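Ticket: Workstation beeps at power-on, no picture
Opened by: Kazue Miyazaki
Handled by: Ingvar Þorgeirsson
Date opened: May 25, 2025
Priority: normal

Reported problem

Tower came back from the Prodow refurbisher with a slip saying "board tested good." It gives 3 long beeps and never puts anything on the monitor. Fans spin. I tried a second monitor and a second cable, same result. Prodow's phone support says it's the power supply. I have my doubts, but I'm writing it down.

Reply - Ingvar

I don't buy the power supply theory either. A bad supply can do a lot of strange things, but it doesn't usually beep in a neat pattern. Long beeps on these boards tend to mean memory, or a CPU making bad contact with it. The "tested good" slip means very little to me unless they say what they tested and with which parts.

Please strip it down before anyone orders anything:

Step 1. Unplug it from the wall and hold the power button for a few seconds.

Step 2. Pull every expansion card and all the memory. Bag the memory by bank so we can put it back the same way.

Step 3. Take off the cooler, open the socket frame and lift the CPU out. Leave the board screwed down and leave the white power connector with the yellow and black wires alone for now. Then look hard at the contacts in the socket, and at both banks of memory slots, one on each side of it.

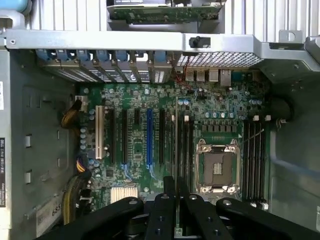

Step 4. Check the thin dark wire near the socket frame, the one that runs from the upper right corner toward the memory. I want to know if it gets pinched when the frame closes.

Step 5. Put back the CPU, the cooler, one memory stick and the graphics card. Power on and write down the beeps, if any.

Reply - Kazue

Done through step 4. I can't find a bent contact with a magnifier, which proves only that I can't find one. The wire was not under the frame when I closed it. I moved it a little anyway.

With one stick it still beeps. With a different stick in the same slot it starts and gets to the setup screen. I don't want to call this fixed on one good boot.

Reply - Ingvar

Agreed. Try the first stick alone in the other bank's test position from the manual, then swap again. If the beeps follow the stick, it's the stick. And please don't let Prodow sell us a power supply in the meantime.

Reply - Kazue

Beeps followed the stick, 4 tries out of 4. Memory test is running on the others. Keeping this open until it finishes.

Status: waiting on memory test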